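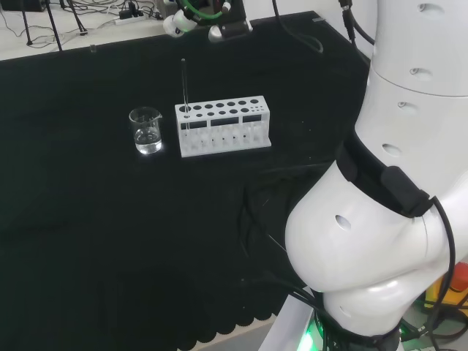
Grip force fault on the bench cells: frequently asked questions

Maintained by Nadiia Nazarenko, cell software. Hardware questions go to Halyna Stasiv. Revised 2018-11-02.

What is the fault?

The gripper closes harder than the commanded force when it picks up thin glass. The commanded value in the log is correct. The measured value is also shown as correct, and this is why the fault went unnoticed. The true force at the fingertips has been higher than both.

Which cells are affected?

Any cell at the Sallness site running Dirance 8 with the current gripper driver. The older cells at Kälin use a different driver and do not show the fault. If you do not know which driver you have, open the Dirance status page and read the line marked "end effector."

How was it found?

A test tube cracked during a rack transfer. The run continued because the controller still reported a good grip. The operator pressed the stop when she saw fragments on the cloth. No one was hurt. The tube held water.

What causes it?

The force sensor is zeroed once, at startup, with the gripper open. If the arm is powered on while the gripper cable is under tension, the cable pulls on the sensor and the zero is taken with that load included. When the arm moves and the cable goes slack, the load disappears and the reading is low by the same amount. The controller then closes further to make up the difference.

We measured an offset of around 40 percent of the commanded force in the worst cable position. With the cable routed correctly the offset is too small to matter for glass.

Why did the force limit not stop it?

The limit check uses the same zeroed signal as the controller. A bad zero shifts both. The motor current limit is separate, but it is set to protect the gripper and is far too high to protect a test tube.

Can this injure a person?

The arm's own collision stop does not use the gripper sensor and is not affected. Crush risk at the fingers is a different matter. Treat the displayed grip force as unreliable until the cell has been checked, and keep hands away from the fingers whenever the arm is enabled. Broken glass is the more likely source of injury.

The status light was green. Does that mean the arm was healthy?

No. On our cells green means the arm is enabled and has no active fault. It says nothing about the sensor zero.

How do I check my cell?

1. Remove all glassware from the table.
2. Move the arm to the home pose and open the gripper.
3. Wait until the force reading settles, then write it down.
4. Jog the wrist to each end of its range, slowly, and write down the reading at both ends.
5. Compare the three values.

If they differ by more than the tolerance on the cell card, the cable is loading the sensor. Take the cell out of service and send the three values to Halyna.

My readings are fine today. Am I done?

Repeat the check after every power cycle. The zero is taken again each time, and the cable may not be lying where it was before.

How should the cable be routed?

Leave a free loop at the wrist, large enough that the cable stays slack at both ends of travel. Fix it to the arm below the wrist, never to the gripper body. Straps must be snug without pinching the jacket. Cables that run across the table should be clear of the sweep of the elbow. Floor cables and power strips are covered by the Jatby site checklist and have no connection with this fault.

Can I just re-zero by hand?

Yes, as a temporary measure. Go to the home pose, open the gripper, confirm by touch with the arm disabled that the cable is slack, enable again, and run the zero command. Log it. A manual zero is lost at the next restart.

Can I keep running with plastic tubes?

Yes, if they are empty or hold water only. Glass transfers and anything hazardous are suspended until the cell passes.

What do I do if something breaks?

Press the stop. Do not open the gripper from the screen, because the piece it is holding may drop or spring out. Put on cut-resistant gloves and eye protection, collect loose fragments with tweezers or a brush, and support the held piece before you release the fingers by hand. Bag the pieces and keep them. Save the log before restarting, as a restart overwrites the sensor zero record.

Is there a fix?

A driver update is planned for December. It will take the zero at three wrist positions and refuse to enable the gripper if they disagree. It will not correct bad cable routing, so the check above stays in the startup procedure.

Do old results need to be thrown out?

Only if grip force was itself a result. Of the 37 logged transfer runs we reviewed, 28 had a usable zero record. The other runs cannot be corrected and have been marked "force unknown" in the index.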